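Speaker notes -- "Can it put my shoes away yet?"
Slot is 10 minutes, leave 2 for questions. Don't rush the opening!

Start with the hands question. Ask who in the room has a robot vacuum, then ask who has one that picks things up before it vacuums. (Expect a laugh and no hands.) That gap is my whole talk.
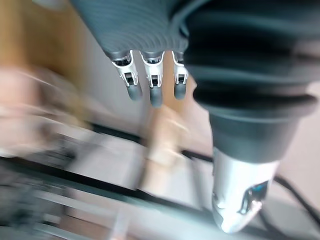 Fingers are the expensive part, everybody knows that, and for years I figured once we had good fingers the chores would sort of follow along behind. Well, I was wrong, and Rhonda Kowalchuk told me so back in April over a very long lunch. Her line was that a five-year-old has clumsy hands and can still tidy a hallway -- badly, but it's tidied. Give her credit by name.

So why shoes? I love shoes for this. They come in twos, they have a front and a back, and they squash when you grab them.
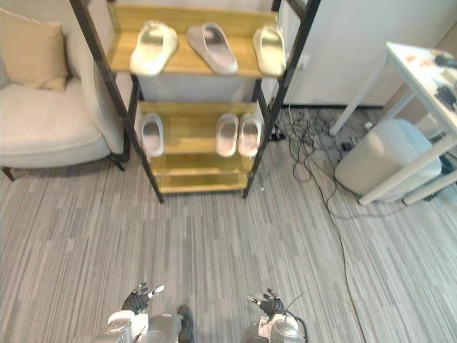
Deciding what "tidy" means comes before any grabbing. Me, I'd want partners together, toes out, done. Now look at the middle shelf: the pinkish-gray slides already stand together as a pair, and the light gray one on the left is on its own. A person spots that from the doorway with a coffee in one hand. The machine has to spot it, find the partner, and then leave the good pair alone, and that last bit is harder than it sounds (pause here, let them think about it).

Skip the Gallix story if we're past the halfway mark. If there's time: warehouse in Fernmont, 200 bins, same bin every time, and it worked great. Then somebody bought new bins. 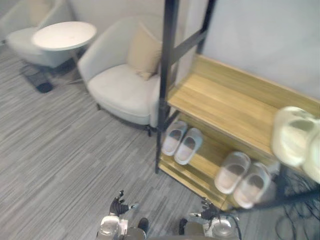
Slides on the lower shelf, both hands over the carpet.

Tanveer Afridi will probably ask about speed. Fair enough! My answer is that I don't care about speed yet. I'd happily let a thing take 3 hours over my hallway while I'm out, as long as I don't come home to a knocked-over lamp.

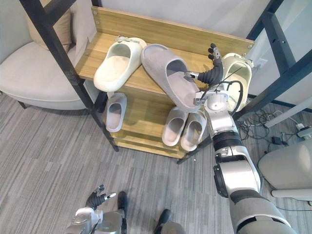
Okay, so, shop floor versus home. Driden and Lanz people in the audience will want the shop floor to come first, and I think they're right, mostly. Floors get marked, parts get trays, and you can tell the staff where to put stuff. Try telling my kids.

My answer to the title: some of it, slowly, with someone nearby. Then take questions, and remember to repeat them into the mic this time.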